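Heading Drift

The fault report gave Feyisa as the unit, simulation as the site and heading drift as the symptom. Mekdes Gebru read it twice and opened the log. The machine was a kerb robot with 4 wheels, kept in software until its steering could be trusted, and the Altum test town was where it had been set up in the first place.

She loaded the town at the crossing.

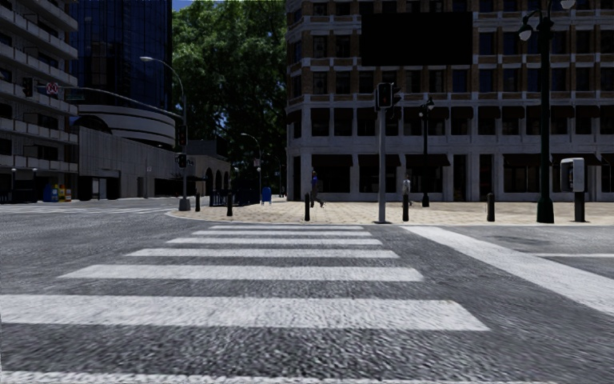
The crossing by the plaza, town loaded for the heading check.

"Which build?" said Oisín Rafferty from the other desk.

"Yours. Dated 26/01/2024."

"Then the camera mount is right. I measured it."

She checked the mount in any case. The file held a height, a forward offset and three angles. Pitch and roll agreed with the drawing. Yaw was set to zero, as the drawing required. She wrote the five values in the maintenance book and initialled them.

Next came the wheels. The procedure was a straight run of 30 metres over the paving, brakes on, read the heading, return, repeat. She set it for 10 runs and let the simulator clock go at normal speed. Faster clocks had been known to hide things.

On the first run the heading wandered left. On the second it wandered left by the same amount. She stopped the series there and put the robot back on its start mark.

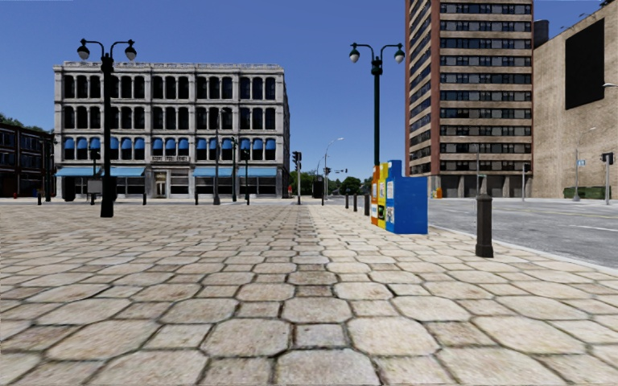 A fault that repeats is a setting, Rafferty used to say, and a fault that moves about is a part. There were no parts in a simulation, which left him with half a rule.

"Wheel radius," she said. "What did you enter for the rear left?"

He scrolled. "Same as the others."

"Same as the others on the Homik tyre, or on the Vokutham?"

He did not answer for a while. The Vokutham tyre had replaced the Homik in April, and the two differed by a few millimetres. Three wheels carried the new figure. The rear left carried the old one.

He corrected it. She made him close the file, open it again and read the number aloud. Then she cleared the odometry, zeroed the heading and started the series from run one.

The trace came up straight. At run six he asked if they could stop.

"The sheet says ten."

He went to fill the kettle. She entered run seven, ruled a line under the old radius and left a space for his initials.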